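Call for Participants: Household Chores Study, Second Round

The Prosthorpe Institute for Domestic Work invites adults who do regular housework to take part in a paid study on whether machines can yet be trusted with ordinary chores. The study is led by Kristóf Simon and runs at our Brimside offices through the end of August.

Claims about household robots are easy to find. Judgments from people who wipe counters, put away groceries and load dishwashers every day are much harder to come by. In the first round, participants rated recorded attempts at kitchen tasks. Many told us that the attempts marked as complete by the software would not have passed in their own homes – a bottle left too close to the edge of a counter, for example, or a cabinet door left standing open. The second round takes up those comments directly.

Participants will view simulated kitchen tasks on a desktop screen and answer three things about each one: whether the chore was done, whether it was done well enough, and whether they would have stepped in. Tasks are set in small kitchens and cover picking up, moving and putting away common items.
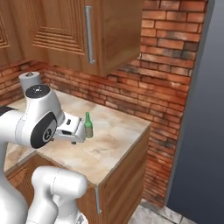 Simulated kitchen task: robot arm and green bottle at a marble counter.

A separate set of tasks, prepared with Kamolrat, covers shop-floor work such as restocking and clearing. Participants with retail or stockroom experience may ask to be assigned to this set. All sessions take place on screen, and no physical equipment is handled.

Who may apply
Applicants must be 20 or older, must do housework or shop-floor work at least twice a week, and must be comfortable reading short instructions in English. No technical knowledge is needed. Current employees of Kamolrat or Birnex are not eligible.

Time and payment
Each participant attends 2 sessions of two hours, with a break in the middle. Payment is made by bank transfer after the second session. Travel within the Brimside area is repaid on presentation of a ticket or receipt.

Privacy
Ratings are stored under a participant number and kept apart from names and contact details. Participants may withdraw at any point before the results are combined – payment for sessions already attended is not affected.

How to apply
Please write to the Household Chores Study, Prosthorpe Institute, giving your name, the chores you do most often and the times of day you are available. Quote reference 1113 in all correspondence.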